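Helmy 5 Gives Robot Arms a Place to Fail Before the Real Cups Arrive

New release of the simulation kit from Etis adds untidy tables, awkward gaps and 700 ready-made household objects

GRARKACH, February 25, 2020 – Etis, a maker of software for people who own robot arms and would like to keep them, today announced Helmy 5, the latest version of its tabletop simulation kit. It goes on sale in March, through the Etis web store and through resellers.

Helmy lets a user build a work surface on screen, put an arm next to it, and try out pick-and-place programs before any motor is switched on. Earlier versions did this well enough, provided the user wanted a perfectly level table with one cube in the middle. Customers were polite about the cube. They did mention, in almost every support call, that their own benches had seams, ledges and things left lying on them.

The new version was built from those calls. It ships with 100 table layouts, drawn up from floor plans and complaints that customers sent in. Tables can be split into separate boards, pushed apart at an angle, raised, lowered or placed a little too close to a wall. Each layout can be saved, shared and made worse. 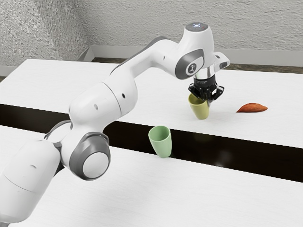 Helmy 5 treats the space between objects as seriously as the objects themselves. In past releases a table was one solid slab, and anything placed on it stayed where it was put. Now a gap between two boards is a real gap as far as the software is concerned, with edges that have to be planned for. A pale green tumbler standing right at the edge of a dark gap, with its base partly over it, makes a fair test for any program that has just picked up another cup nearby. So does a held cup that hangs a bit tilted from the fingers of the gripper, and the planner now carries that tilt through to the moment of release. Users who want a straight cup may ask for one in the settings.

The object library has grown to 700 items, all of them the sort of thing found in a kitchen or on a desk. Tapered cups come in a range of sizes and colors. The produce section, a late addition, favors shapes that roll, taper at both ends or refuse to offer a good side. Every item has its own weight and friction values, and these can be changed by hand by anyone who thinks they know better. Many customers do, and the company has stopped arguing.

Setup has been cut down as well. A first-time user picks an arm, picks a gripper, chooses a layout and presses Run. The arm then does what it was told, at normal speed or slowed down for those who would like to watch the mistake develop. A timeline along the bottom of the window marks every contact between the gripper and anything else, including contacts the user did not plan and may not wish to discuss. Runs can be exported as a video or as a plain log file. The log file is duller and far more useful.

Also new in this release is Bernura, an add-on that varies a layout overnight. It shifts objects slightly, changes the light, swaps one cup for another and runs the same program again. By morning the user has a table of results sorted by what went wrong. Bernura is included with the full license and sold separately to owners of the basic one. It has no setting for leaving out the bad results – several testers asked.

Helmy 5 runs on ordinary desktop computers with a recent graphics card. Programs written in Helmy 4 will open in the new version, although those that relied on the old solid table may now find out about the seam. A conversion tool points out the lines most likely to cause trouble and leaves the fixing to the owner.

Pricing and availability

The full license for Helmy 5, with Bernura and one year of updates, costs $2,170 per seat. Current Helmy 4 customers can move up for $700. A free trial with five layouts and a small set of objects will be offered from the same day in March. The cube is still in there, for anyone who misses it.

About Etis

Etis makes simulation and planning software for small robot arms from its office in Grarkach. Its products are used in workshops, teaching labs and at least one spare bedroom. Press copies of Helmy 5 and further screenshots are available on request from the Etis press desk.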